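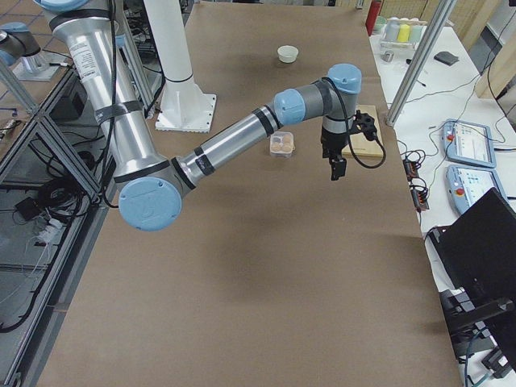
3.2 Laying the table

Most work on how people set out food begins once the food is out. We were more interested in the surface beforehand, when someone has decided what goes on it and has yet to be talked out of it. Anyone who has hosted a family lunch will know this as the last peaceful stage.

The surface in Figure 2 is a long worktable under brown paper. We chose paper over cloth after the April pilot, in which participants spent more time smoothing the tablecloth than placing anything on it, and one folded it up and handed it back to us. Paper invites no such loyalty. It can be marked, torn off and replaced, and it makes no claim to be anybody's grandmother's.

Figure 2. The papered worktable, with a small white bowl toward the back, a clear plastic container of round tan items near the middle, and a flat light wooden board near the right edge.

The three pieces were picked to be dull. A bowl, a see-through container and a board each have an obvious use and a less obvious one, and none is handsome enough to be given the place of honor on looks alone. The pilot had included a painted serving dish, which won every argument it was in.

We were also stingy with the number of pieces. A crowded table makes its own decisions: things go where there is room, and the person setting them down mostly apologizes to the other things. With a wide stretch of bare paper at the front, a participant has to choose between using the space and leaving it alone, and both choices tell us something.

Sessions were coded under the Plando scheme (Barrios, internal report), which sorts each placement as "served," "stored" or "parked." The last of these was a late addition by Rosalía Barrios, who objected that much of what we were calling serving was simply putting a thing down. She was right, and we recoded all 191 placements. Boards were the worst offenders. A board near the edge of a table may be waiting for bread, or it may be waiting for someone to move it, and the board itself gives little away.

Containers raised a different problem. Our coders agreed readily on where a container was and far less readily on whether it counted as a dish. The Quintana coder held that food in clear plastic is still in storage - the Covon coder held that once it is within reach it is lunch. We kept both readings and report them separately in Section 4.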